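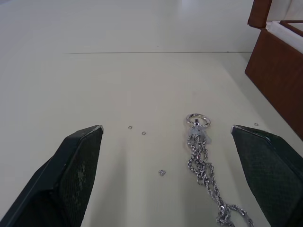
Lometholm, la crème pour l'argent que je prépare moi-même

Bon, je vous parle enfin de la Lometholm, parce qu'on me la demande à chaque marché et que je finis toujours par griffonner le mode d'emploi au dos d'un ticket. C'est une crème de nettoyage pour l'argent massif et le métal argenté, en pot de 200 ml. Elle sent un peu la craie, un peu l'orange, et ma fille trouve que ça sent l'école (je prends ça comme un compliment !).

La recette me vient de Kiri Partington, chez qui j'ai appris le métier à Traltthorpe. Elle la faisait plus liquide, moi je la préfère épaisse, elle coule moins dans les maillons et on en gaspille moins. Une noisette suffit pour une chaîne entière, vraiment une noisette, n'allez pas tremper le doigt jusqu'au fond du pot. 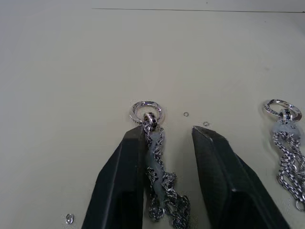

Pour l'utiliser, prenez un chiffon de coton bien doux – un vieux tee-shirt fait très bien l'affaire – et frottez dans le sens de la longueur. Laissez poser 2 minutes, rincez à l'eau tiède, séchez tout de suite. Pour les gravures, une brosse à dents souple, sans appuyer. Si vous aimez garder un peu de noir au fond des motifs (moi oui, ça donne du relief), passez seulement le chiffon et oubliez la brosse.

Attention par contre aux perles, à l'opale, à la turquoise et à tout ce qui est collé. La crème n'est pas faite pour ça. Pour les pierres serties, on contourne au coton-tige et on prend son temps. 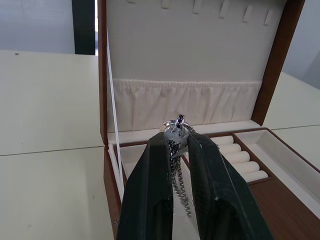
Côté rangement, je vends aussi les pochettes anti-ternissure Halliday, par lot de 6. Elles ferment bien, elles se glissent n'importe où, et on peut les garder des années si on ne les passe pas à la machine. Une cliente l'a fait en juin, elle est revenue en acheter ! Fermez toujours la chaîne avant de la ranger, sinon bonjour les nœuds.

On m'a demandé la différence avec le bain Zarnimar, que j'ai aussi en boutique. Le bain va plus vite, c'est sûr, mais il enlève tout, patine comprise, et je le garde pour les couverts. Sur un bijou que vous portez souvent, je reste fidèle à la crème.

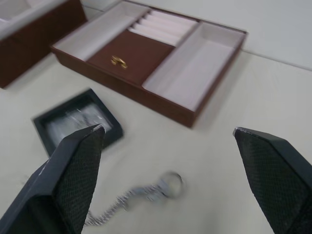
Le pot se conserve 24 mois, couvercle bien vissé, à l'abri du radiateur. Si la crème durcit sur le dessus, quelques gouttes d'eau, on remue et ça repart. Je prépare les commandes le matin, avant d'ouvrir l'atelier, et je peux glisser un chiffon dans le colis si vous me le dites dans le petit mot de commande.

Existe aussi sans parfum, sur demande.

Ce site utilise des cookies pour mémoriser votre panier et mesurer la fréquentation. Accepter Refuser Personnaliser mes choix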